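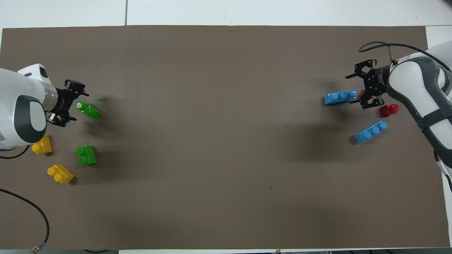
Should both arms be guided in one demonstration, or is it better to record each arm separately?

Both in one demonstration, wherever the task will later need them together. Recordings made one arm at a time and joined afterwards carry no information about how the operator holds one side back while the other moves.

Jan 2, 2020. Block task, remote control, two arms. Operator: Zübeyde Karaca. Notes: Kaisu Pesonen.

The layout follows the Pirnolis sheet. Green and yellow blocks are set out by the left arm, the longer blue ones and the red ones by the right, and the middle of the brown paper is kept clear for building. Grippers are to be open at the start of every recording.

The set now stands at 341 demonstrations. The plan agreed with Pronura asks for 1,686, to be completed in March. Seven of the recordings made before the break have been withdrawn, as the operator paused long enough for the policy to learn the pause. They remain on the Sovside drive under "held" and should not be deleted.

Observations on method:

Approach speed matters more than was assumed. Z.K. slows the hand controller well before contact and closes the fingers in a single movement. Earlier operators closed in two or three small steps, and replay reproduces the hesitation faithfully.

A missed grasp followed by a clean second attempt is to be kept and tagged "recovery". A missed grasp followed by a reset is to be discarded.

Blocks lying on their sides remain the difficult case – the operator must decide whether to turn the block in the fingers or set it down and regrasp. Z.K. prefers to regrasp. Until the Amegashie comparison has been read through, all operators are asked to do the same.

Open point: the delay between hand controller and right arm feels longer than on the left. To be measured over 100 short moves per side before the next block of recordings. K.P. to write the script.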